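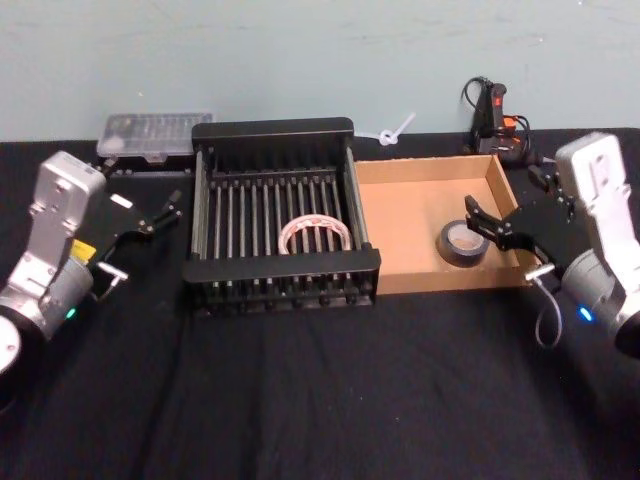

Two arms, two rolls of tape and a dish rack at the Truvero open day.

December 29, 2025 — I'm Chunhua Cheng, and I'm so happy to say Truvero is opening its Mendoza workshop to visitors again! We had about 800 people through in October, and plenty of them asked for more time with the arms.
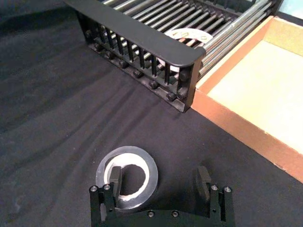 Our Skilley demonstration is all about picking up everyday things. Visitors get to pick the next item (tape wins a lot). One gripper finger standing inside the core of a clear roll, the other wide open — I could watch that all day. Each session runs 20 minutes.

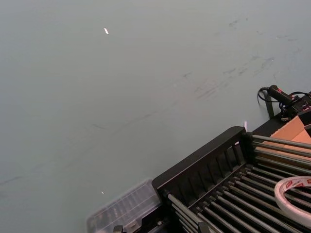 Do I need to book?
Just walk in and ask for Derik at the front desk, and he'll put you in the next group.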